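Set walkthrough, Satirside reunion special
Stage 6, checked 11 Oct 2022 by Wagner Miranda

Exits clear: yes
Extinguishers tagged: yes, last in July
Audience risers: pass, limit 300
Light rig: one clamp loose over the couch — retightened
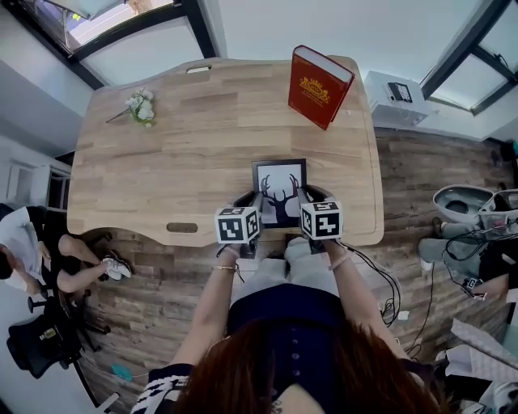
Host area: pass with comments. Cables to the right of Natanael Tavares's desk need tape before the cast comes in. Small props like the framed deer silhouette should be stuck down, as last season's reunion got physical. No glassware on the desk during taping.

Recheck at the dinner break.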